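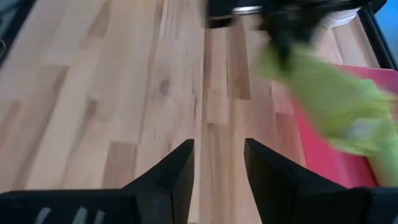
Who decides when a shared robot cell has to be stopped? Whoever is standing nearest to it, of whatever rank, without asking first and without having to justify it afterwards.

4.2 House rules for the tabletop cells

Most of the written rules we inherited were about people getting hit. These are good rules and we kept them. They have little to say, however, about the more ordinary ways in which a cloth-handling cell goes wrong, such as two people each believing that the other has reset the table, or a gripper setting changed at lunch and remembered at the end of the week. The published standards assume a guarded machine doing one job for years. Ours do a different job most mornings, and the guard is frequently a doctoral student.

We therefore compared practice at three sites, Vamside, Lendthorpe and Trunthorpe, all of which run cells for handling cloth on a table. Each site supplied its own rulebook. Lendthorpe's ran to 40 pages and had been signed by everyone in the building. When we asked which page dealt with a dropped towel, a lively discussion followed, and the page was found the next day. Vamside's rulebook was a laminated card. Trunthorpe's was Satish Mathur, who had written the original procedure, knew all of it by heart and had since moved to another department.

Figure 3 shows a cloth-handling run from the wrist camera. The fingers are open over the bare wood while the green cloth is moving over to the right, and a good deal of the view is blurred. We draw attention to the blur because it bears on Rule 5 below. An operator who is asked to judge from such a view whether the cloth is held properly will give an answer, and will give it confidently, and we would prefer that they looked at the table.

The rules we settled on are as follows.

Rule 1. One person is in charge of the cell at any time, and their name is on the board. "The team" is not a name.

Rule 2. The table is cleared to its starting layout before the arms are powered. Mugs are not part of any starting layout.

Rule 3. Speed and grip limits are set in the shared file and read aloud at handover. Operators disliked this for a fortnight and then stopped mentioning it.

Rule 4. Reaching into the work area requires a stop. A pause does not count as a stop, however still the arm may look.

Rule 5. The wrist view is a record. It may not be used on its own to decide that it is safe to approach or to carry on.

Rule 6. Every stop is logged in a single line, including the embarrassing ones.

Under these rules the three sites logged 3,410 runs and 199 stops. We had expected Rule 6 to be the one that failed, and at Lendthorpe it very nearly did, until the form was cut down from two sides to the single line given above. The commonest entry was some version of "cloth not where expected". The second commonest was "mug".

We make no claim that the cells became safer in the formal sense, as no injuries were recorded before the rules or after them. What did change was the quality of the log. Before August, a typical entry at Vamside read "odd". Entries now give the rule concerned, the state of the table and the person in charge, and two of our reviewers were able to reconstruct a stop from the entry alone.

Rule 3 remains the weakest. The Bensaid checklist, from which we borrowed it, calls for the limits to be read by one person and confirmed by another. With night runs staffed by a single operator, this was being carried out as a monologue. The version dated January 22, 2020 allows the confirmation to be made by telephone, and Section 4.3 deals with what happened when the telephone was left on the table.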